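**11/16/22　Isincombe 车间　双臂工位(Cowie 台)　工作记录**

主题:耗材分拣岗位引入双臂设备后的作业分工与人员安排,第二次登记。

本工位承担胶带卷、胶类等耗材的分拣与装盘。原流程由一名作业人员自架上取卷,按领料单放入敞口瓦楞纸盘,再转交下道工序。自本期起,取放动作改由双臂设备执行,人员负责备盘、核单、异常处置及交接。上述调整经 Viveo 生产部批准,试行范围限于 Cowie 台,其余工位仍按原流程办理。

备盘环节未作改动。纸盘仍用无盖瓦楞纸盘,紧靠黑色沥水架右侧摆放,盘内先行清空,再启动程序。 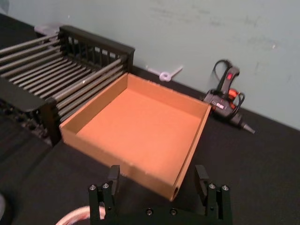

*Lenka Ďurica*

一、程序与参数

设备所用取放程序版本号为 1606。上一版中夹爪接近纸盘一角时下降过快,Kamil Jireš 已将该段速度调低,并将调整前后的数值抄录于台账附页。本日作业全程采用新值,未再改动。请后续值班同事勿自行恢复旧值;如认为节拍过慢,先在本簿登记,再由 Kamil Jireš 统一处理。

程序中“待机等候”一段的时长设定为 3000 毫秒,“夹紧确认”一段为 1000 毫秒。两值均为设备调试时录入,尚未依据实际作业核定。本人意见:待机时长可以缩短,夹紧确认时长暂不宜动。胶带卷外径规格不一,宽度亦有差别,确认时间过短时,人员来不及判断是否需要叫停。

二、岗位职责的变化

原岗位说明书将本工位的主要内容列为“拣取、放置、清点”。现前两项由设备承担,说明书须作相应修订。草稿由 Silvia Vlček 起草,本日讨论时各方意见如下。

Bohumila Procházka 在本岗位任职时间最长,其意见集中于判断类工作。她指出,人工拣取时,拿起胶带卷的同时即可察觉边缘受压、纸芯变形、胶层粘连等情形,不合格品随手剔除,从不单独计时。设备取放后,该项检查无人执行,问题卷可能直接入盘。她要求将“外观检查”作为独立项目写入说明书,并给予相应工时。本人同意。此前编制工时表时未列此项,系因其一直附着于拣取动作之中,表格上看不见。

Teodora Dimitriou 关注看护设备期间的注意力问题。按现行安排,看护人员须在设备运行时停留于工位旁,同时核对领料单。她本日试做后表示,核单时视线离开台面,听到动作停顿再抬头,往往已错过停顿前的情形,只能凭最终位置推断原因。她建议核单与看护分开,由 2 人轮换。此项涉及班组编制,Silvia Vlček 已记入待议,未作答复。

Kamil Jireš 认为轮换并无必要,可在程序停顿时增加声响提示。两种意见本日未统一,原样记录。

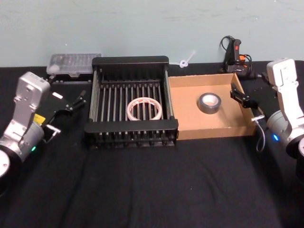
三、放置位置的判定

胶带卷放入纸盘后,是否须居中,各班做法不同。人工作业时,作业人员通常由盘的一侧起依次摆放,后续卷可紧邻排列。设备目前以每卷平放于盘内为合格,落点偏左或偏右均不报警。本日讨论后暂定:平放即可,位置不作要求;卷体立起、倾斜或搭于盘壁之上者,由看护人员暂停设备后手工纠正,并在异常栏注明。

沥水架上的胶带卷同样须平放。Bohumila Procházka 提出,架面为条状结构,较窄的卷侧立时可能嵌入条间,设备能否取出尚无记录。窄卷在得出结论之前仍由人工拣取,不上架。

四、台面管理

台面铺黑色布,前部容易起皱。移动纸盘后应将盘下及其周边抚平,再行启动。热熔胶枪平日靠墙放置,归后道封盘使用,拣取作业期间不得通电;电源线应收拢于枪体附近,不得越入夹爪活动范围。小型塑料件及杂件原则上不留台面,现有者待 Pluneck 订单结束后一并清理。

伸手进入台面之前,一律先暂停设备,双臂均停稳后方可操作。该条已口头传达多次,仍见个别人员只看近侧一臂。现以书面形式重申,请各班组签阅。

五、关于工时与考核

本岗位原按装盘数考核。设备承担取放以后,装盘数主要反映程序节拍,继续以之评价个人并不合适。Silvia Vlček 提议试行期间停用该项指标,改为登记异常处置与交接完整情况,仅作记录,不与绩效挂钩。Viveo 生产部尚未书面确认,正式通知下发前,各班组仍应照常填写旧表,两表并行。

另有人员询问试行结束后本岗位是否缩减。本人无权答复,已如实转达。在有正式答复之前,请带班人员不作任何承诺或推测。Bohumila Procházka 表示,如岗位内容确有改变,希望安排程序调整方面的培训,不限于看护。Teodora Dimitriou 亦有同样意愿。Kamil Jireš 愿意在交接班之后讲解参数界面,时间由班组与其自行商定,培训时间应计入工时。

六、待办

- 窄卷侧立取放试验:Kamil Jireš 负责,结果附于本条之后。
- 外观检查项目文字稿:Bohumila Procházka 提供要点,Silvia Vlček 整理。
- 待机时长缩短的申请:本人填写,附本日登记的异常栏复印件。
- 看护与核单分设,或增设声响提示:两方案一并报送,不作倾向性意见。
- 岗位说明书修订稿:待前述外观检查文字稿完成后合并,编制目标为明年五月前定稿。

补记:交接时发现异常栏中“手工纠正”与“手工拣取”两项简写相同,均记作“手”。自下一班起,前者记“纠”,后者记“拣”。已登记部分由当班人员自行更正并签名,记不清的保留原样,旁注“不详”。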